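The apron drawer, finally

2024-04-06

So I've been putting off the linen pile since October, and yesterday I ran out of excuses (and out of clean dish towels). Out it all came!

Most of it was easy. Towels in half, then thirds, done. What gets me every time is anything with strings. You go to fold it and the ties have wandered off and wrapped themselves around everything else in the drawer, and you pull one out and get four.

Apinya Ratanaporn, who taught me to sew way back in 2000, always said to lay the thing out flat and deal with the strings first. I never listened. I just bunched it all up and shoved the drawer shut with my hip.

Well, I'm a convert. Pale green print with the orangey-yellow pattern, white ties all over the place, soft thin fabric that wrinkles if you look at it funny.

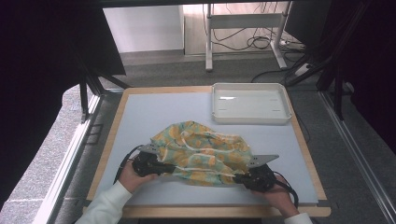
Anyway, ties first, laid across the middle, then sides in over them, then roll from the bottom. It stays put! I did the striped one the same way and then got carried away and redid the napkins too.

Still haven't touched the tablecloths. Those are going to need the big table and a podcast.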